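Section 6: Working alongside the bench arms

Read this section before your first shift with the Curon pair. If you have been at Pruvitz for years and could do the weighing station in your sleep, read it anyway. Several of you have been doing it in your sleep, and the logbook shows it.

6.1 What has changed

The arms now take the repeat weighings and the moving of small glassware. You keep the sample prep, the judgement and the paperwork. Your job title stays the same. The old rota of standing at the scale for a whole morning has gone, and so far only Wenceslao Xolalpa has said he misses it.

The operator on shift is called the bench lead. The bench lead lays out the table, starts the run, stays within reach of the stop button and signs for the result. The arms do not sign for anything.

6.2 Laying out the table

1. Press HOLD on the wall panel and wait for the tone. Do not reach over the table before you hear it.

2. Wipe down the brown surface and let it dry. Crumbs from the tea room have been found here. We will say no more about that.

3. Place the scale, the glassware and the rack as shown on your run card. The cards come from Idalina Tavares in Methods. If you think a card is wrong, ring her. Do not improve it in pencil.

4. Stand beakers upright on the table, clear of the edge. The arms will cope with up to 6 mm of error in where you put things. They will not cope with "near enough".

5. Put caps and lids where the card says, away from the scale. The pocket of your lab coat is not a lid position.

6. Switch on the scale with nothing on it, wait for the display to settle and press tare.

Note: The Tlapale software remembers where everything stood last time. If you move the rack to make room for your elbow, it will go on believing in the old rack until you run FIND again.

6.3 Starting a run

7. Choose the run number on the panel and read it back aloud to the second person, if there is one. If there isn't, read it aloud regardless. You will feel silly for the first week.

8. Check that no cable is lying across the part of the table the grippers need.

9. Press RELEASE, then START. Both arms go to their ready positions before anything is picked up.

10. Stay at your side of the table for the whole of the first cycle. After that you may sit down, but you may not wander off to Goods In for a chat.

CAUTION: Keep hands, sleeves and lanyards off the table while a run is live. If something falls over, let it fall. Press STOP, then pick it up.

CAUTION: Do not hand things to a gripper. It has no idea you are being helpful.

6.4 When an arm stops by itself

11. Read the message. Most stops are code 42, which means that a piece of glassware was not where it was expected. Nine people out of ten press RESUME at this point and get code 42 again.

12. Press HOLD, put the glassware back where the card shows it, and then press RESUME.

13. If the same code comes up again on that run, end it and call Ratiston support. Write down the code and the run number. "It went funny" has been tried and does not speed things up.

6.5 Your hours and your breaks

A full set of weighings is 40 cycles. You are not expected to watch every one with your chin on your hands. The time freed up goes to prep and to training on the Methods side, as agreed on the shop floor in October, and it does not go to covering two benches at once. If your supervisor asks you to cover two benches, show them this paragraph.

Breaks are taken as before. The arms can be paused between cycles, so there is no reason to eat your lunch standing up – a habit from the old station that we would like to see the back of.

Staff who prefer to weigh by hand may still do so at bench 8, where the chair is worse.

6.6 Reference views of the table

Check your own layout against your run card first. The views are for getting your bearings, and your card always wins. 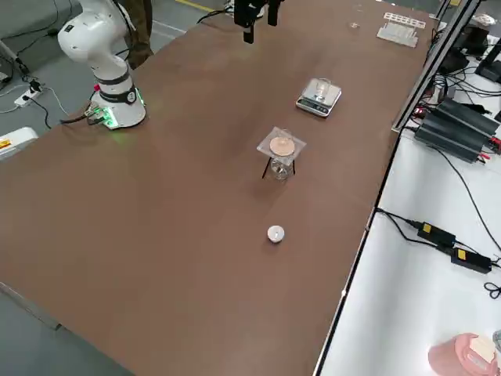
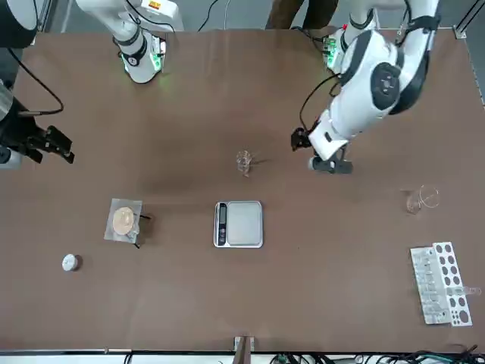 Bench arms at the weighing station, with scale, glass beaker and clear plastic sheet on the brown table. Revised July 2026.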